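Back from the council meeting at half nine and too wound up to sleep, so I'm writing this with a cup of tea and the cat on my feet. I'd only gone along because of the row over the Hulme residents' page. Our councillor, Liam Blackburn, wants the council to write to Avero (the firm that hosts it) and have the whole thing taken down, all because of two posts about the library car park. Two! And one of them was a joke about pigeons.

Don't get me wrong, I think the second post was nasty. It named his wife, and she's got nothing to do with any of it. I'd have deleted that one myself and told whoever wrote it to go and have a lie down. But the whole page? Half the street uses it for lost cats and bin days.

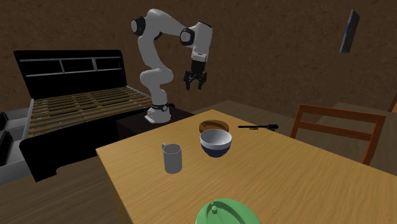 Anyway, he stood up and read out his letter, very slowly, with his glasses on the end of his nose. It gives Avero 48 hours to act, and after that he says he'll go to the papers. A woman near the front shouted that the papers had better things to do -- big laugh, even from the clerk. Then it went to a vote and it passed by 2, which I really didn't expect. I thought they'd put it off till July like everything else.

I walked home the long way, past the chip shop, muttering to myself like a mad thing. I've started a letter of my own, asking them to drop the one post and leave the rest alone. It's far too long already and a bit shouty in the middle -- I'll have another go at it after breakfast. Must remember to buy stamps, and milk.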